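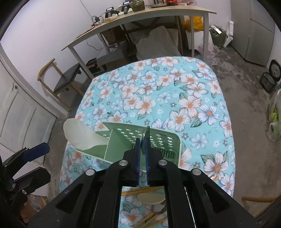 Two hand-held grippers at work over a utensil holder on a household table. The views recorded by such tools form the raw material of the Leteo collection.

The task takes less than a minute. A person sits down at a table, picks up the utensils one at a time and puts them in the holder. At Ustotik, the research institute that runs the Leteo program, that minute is treated as a unit of measurement, to be recorded, checked, labeled and stored with thousands of others.

Leteo was set up to answer a practical question: how many examples of an ordinary chore does a learning system need before it can carry out the chore in a home it has never encountered? The institute's earlier work relied on a laboratory bench in Flemham, where the lighting was fixed and the tabletop was plain gray. Systems trained there performed well on the same bench and poorly elsewhere. A patterned tablecloth was enough to disturb them.

The present collection is made in private homes. Since September, 26 households in Flemham and Bragança have taken part, each using a pair of grippers held in the hands and worked by the fingers. A camera on the tool records what the gripper meets, and the position of the fingers is stored alongside the video. No robot is needed at this stage. The arm that will later repeat the motion remains in the laboratory.

“We ask people to leave the room as it is,” said Lăcrămioara Vasiliu, who directs the program. “If there is a flowered cloth on the table, we want the flowered cloth. If the holder has fallen on its side, the person should deal with it as they would on any other day.”

Utensils were chosen as the first subject for their difficulty. A rice paddle is broad at one end and narrow at the other. Chopsticks roll, and a metal spoon reflects whatever light is in the room. Seen edge-on between two fingers, a flat utensil may show the camera little more than a thin line, and the system must still judge which way it is turned before letting go.

The target for the first phase was 3,000 recordings. Of those submitted, 2,194 have been accepted so far. Most rejections have simple causes – a hand passing in front of the lens, a missing start signal, a second gripper that stopped reporting its position halfway through. Failed attempts are not rejected. A dropped spoon that is picked up again is kept and marked as a recovery, and Vasiliu considers these recordings among the most useful in the set.

Checking is done by a small group in Bragança. Each recording is watched twice, by different reviewers, who mark the moment of each grasp and each release. Where the two disagree, a third opinion is sought. The work is slow, and the institute has so far declined to automate it.

Participants receive a short training session and a printed guide. The guide once ran to 56 pages and has since been cut to nine, after early households reported that they were following it too closely. Their movements had become careful and uniform, and the resulting examples resembled those from the laboratory bench.

Privacy has required equal attention. The lens on each tool is wide, and it takes in a good deal of the room beyond the table. Households may review their recordings before release and withdraw any of them without giving a reason. Faces and legible documents are blurred before the files leave the institute's own servers.

The second phase will add folding and pouring, with new households in both towns. Trials with the laboratory arm will begin once the remaining utensil recordings have been reviewed.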